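4. Fitting the seat to the column

Before you begin, put the base on a flat floor and read section 3 again if the casters are not yet pushed in.

1. Lay the Rorico seat upside down on a blanket.
2. Check that the four corner bolts of the plate are tight. Use the 46 key, the short one.
3. Stand the column in the base -- narrow end up.
4. Lift the seat with two hands and lower it on the column.

Caution: Do not put grease on the column. The seat will turn loose.

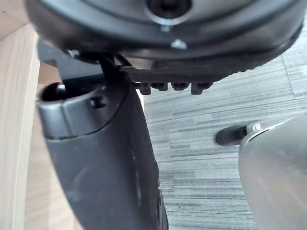 How do I fix the seat on the column?
Sit down with your full weight, one time, and stay for a minute. No tool is needed.

5. Raise the seat with the lever and sit again.

Note: The maximum load is 112 kg. For the Navness model it is 100 kg. Spare columns are ordered from Karras in Mendport.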